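About us — Trirkent Shared Workshop

We build robots at home. Or near home, when home gets too full. 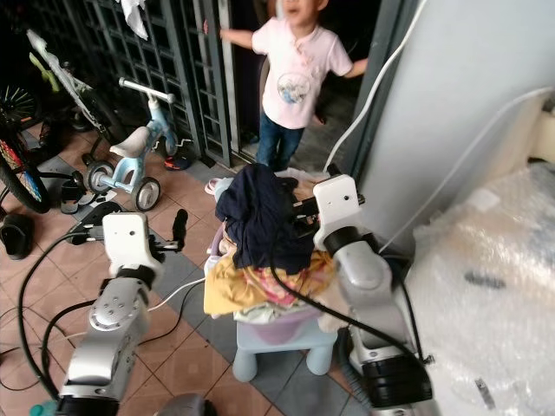 Started with two people and one bench. Halina Pawłowska had a pair of secondhand arms and no room for them, Oi-ling Tse had a garage with decent power and a drill press. First two-arm rig went together over a long winter, mostly after the kids were in bed. It was meant to fold tea towels. Took ages to fold one tea towel.

Now we're 41 members, a rented unit behind the Rutkowska tile yard, and a fair few garages, laundries and spare rooms on top of that. Doors opened at the unit on September 10, 2022. Before that everything lived in Oi-ling's garage and her car lived in the street.

What we work on

Housework, mainly. Laundry sorting is the big one — soft stuff is hard, sleeves especially. Long-running project called Zikulia: two arms, grippers with printed fingers, all the plans free to members. Miłosz Krawczyk looks after the finger designs and is up to version 63, don't ask him about version 54. Jarosław Malinowski does wiring and will re-do your crimps if you leave them lying around.

We test in real houses with real washing. A tidy bench teaches you one thing, a family's floor teaches you another, so most builds go home with someone eventually and come back with a list of faults.

How it works

Members get a key, a shelf and a tub. Bench time is first in, best dressed. Tools stay at the unit except the loan kit, which is in the grey Skasley cases by the door — sign it out please, pencil is fine. Kids welcome with an adult. Motors off when you're working inside reach of an arm, e-stop within arms length, every time.

Fees are $61 a quarter. Cheaper if you're studying, talk to Lena Wieczorek and she'll sort it. No soldering experience needed, we run a beginers night once a month and the next intake is in October.

Getting in touch

Email is best, phone rings out when the compressor's on. Or just come by, roller door up means someone's in. Parking out the front only, the tile yard needs the side lane for thier trucks.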